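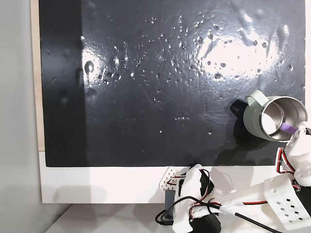

Water droplets on a glossy black panel.

21/09/2021

The rain gauge passed 383 millimetres for the year this morning, so I have been going back through the notebooks again. I started keeping them the February we moved here, when Heino Mägi next door gave me his old gauge and told me to read it at the same time every day. I picked seven in the morning and have mostly stuck to it.

The gauge is a plain plastic tube with a funnel on top. It stands on a post at the far end of the lawn, well away from the shed and the plum tree. For the first year I had it too close to the fence, and my figures came out lower than Heino's nearly every time the wind was in the west. We moved it one Sunday afternoon and the two sets of numbers have been close ever since. I have left the early readings in the book with a pencil line down the margin.

I write down the amount, the wind if there was any, and a word or two about the day. The words are more use than I expected. "Drizzle, bins out" doesn't say much, but "heavy from four, gutter over again" told me last autumn that the gutter had been overflowing for longer than I had thought. I had been blaming the leaves. The bracket at the corner had dropped and the water was running the wrong way. Corey Tamihana came and put in a new one, and charged me 45 pounds with the ladder work included.

We have two water butts now, one off the shed and one off the back of the house. The shed one fills slowly and goes green by July. The house one fills in a single wet night and then the overflow goes into the bed with the currants, who don't seem to mind. I used to empty both before winter. Last year I left the house one half full and the tap cracked, so I'll be draining them again in a few weeks.

The wettest day I have written down is 37 millimetres, and all of it fell between lunch and tea. The lane was under water at the bottom and Anum Jatoi had to leave her car by the chapel and walk up in her socks. The driest spell was the spring after that, when I wrote a nought every day for so long that I began using ditto marks.

Heino keeps his own figures on the computer and has tried to get me to do the same. He sent me a spreadsheet with the months already filled in along the top. I typed in one year of it and gave up – I like the notebooks, and the pencil lives in the drawer by the back door where I can find it with my boots on. He has offered to type up the rest over the winter if I read them out to him.

The present notebook has four pages left. I need to get another the same size, as the last one I bought was too tall for the drawer.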